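Loss of Tracking and Unsafe Reopening in a Pair of Hand-Held Grippers

Project report, second module, submitted 6th July
Robotics option, Clolcombe

1. Purpose of the report

The project set out to record tabletop tasks with two hand-held grippers and to replay the recordings on a pair of fixed arms in the Ballitz cell. The recording work was finished. The replay was stopped after a fault in which one arm opened its fingers while carrying an object and then closed them again at full speed on nothing. No injury resulted. This report covers the fault, the search for its cause, and the changes made. The original aim, a comparison of replay accuracy between soft and rigid objects, is dealt with only briefly in section 6.

2. Equipment

Each gripper is held by the operator and closed with a trigger. The opening of the fingers is logged on board. The position of the gripper in the room is worked out from its own camera and corrected by a printed marker whenever the marker can be seen. The operator wears a headset which supplies the common time base. All streams are joined afterwards by a program called Segers, written by the previous year's group and taken over by us without its test files.

The replay side uses the Gevonia controller. It accepts a list of positions and finger openings at fixed intervals and does not check whether an object is held.

3. Description of the fault

The task was to lift a light object from a round table, move it sideways and put it down. Recordings were made in the meeting room and looked normal when plotted. On replay, the left arm reached the lifting point and closed correctly. Part of the way through the sideways movement the fingers opened fully, the object fell, and the fingers closed again. The arm then finished its path as planned and made the placing movement with nothing in the gripper.

The full cycle of opening and closing took 200 milliseconds. The stop button was pressed, but by then the movement was over. Any hand between the fingers at that point would have been caught before the person could react.

The replay was repeated once, with the cell closed and no object on the table. The fault came back at the same point in the path. This ruled out a loose connector on the arm, which had been the first guess, and moved attention to the recorded data.

4. Search for the cause

The recording set-up was put back in the meeting room and the same task was performed with the markers at different distances and angles.
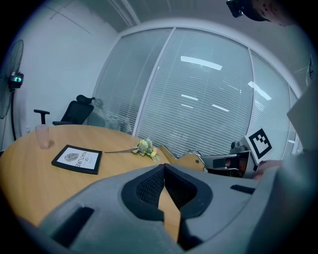
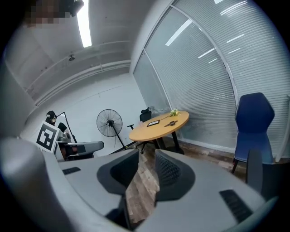

The raw finger log from the first session contained no opening at the point of the fault. The trigger had been held closed throughout. The false opening was therefore added later, when the streams were joined.

Segers handles a loss of tracking by cutting the recording and starting a new segment when tracking returns. At the start of each segment it writes a default finger value, to be overwritten by the first logged value. The default is fully open. If the time stamp of the first logged value falls slightly before the start of the segment, the value is thrown away as old and the default stays in place until the next one arrives. Joining two such segments gives a closed gripper, a short fully open period, and a closed gripper again.

Two conditions have to be met together. Tracking must be lost while the gripper is closed, and the clocks must have drifted enough for the first value to be rejected. In February the earlier group had recorded only short tasks, in which the drift stayed small, and no similar fault appears in their notes.

The loss of tracking itself was less well explained. It happened mostly when the gripper was turned towards the glass wall of the room. Reflections of the ceiling lights on the glass move as the gripper moves and may be taken for fixed points. Tests with the lights off were too dark for the cameras and gave no usable result, so this remains a likely cause and no more.

The supervisor's comment on the draft of this section was that the default value mattered more than the clocks. A program that does not know the finger opening should say so, and a controller that receives no opening should hold the last one and stop. Correcting the drift alone would have made the fault rarer and harder to find, and would have left the arm just as able to drop something or close on someone.

We accepted this and changed the order of the work. The clock correction had been planned first.

5. Changes made

The default finger value was removed from Segers. A segment without a valid first value is now marked as incomplete, and the join program refuses to export it.

A check was added before replay. It compares the exported finger openings with the raw log and reports any difference larger than the sensor noise. The faulty recording fails this check at the expected point.

On the controller, finger speed was limited for all replays. The limit makes quick grasps look sluggish and spoils the timing of some recordings. It was kept all the same.

The cell door must be closed before a new recording is replayed for the first time. This rule existed already for arm movements but had been read as not applying to the fingers.

The clock drift was reduced by matching the streams at the end of a recording as well as at the start.

6. Results and remaining work

After the changes, the faulty recording could no longer be exported. New recordings of the same task were replayed without a false opening. The number of runs is too small to support any claim about reliability, and the comparison of soft and rigid objects was not completed.

Still open are the behaviour of the controller when the list of positions ends early, and the tracking losses near the glass. The second could be tested in a room with plain walls, which was not available during the module. The corrected version of Segers and the faulty recording are stored together in the project folder, the latter under the name reopen_left.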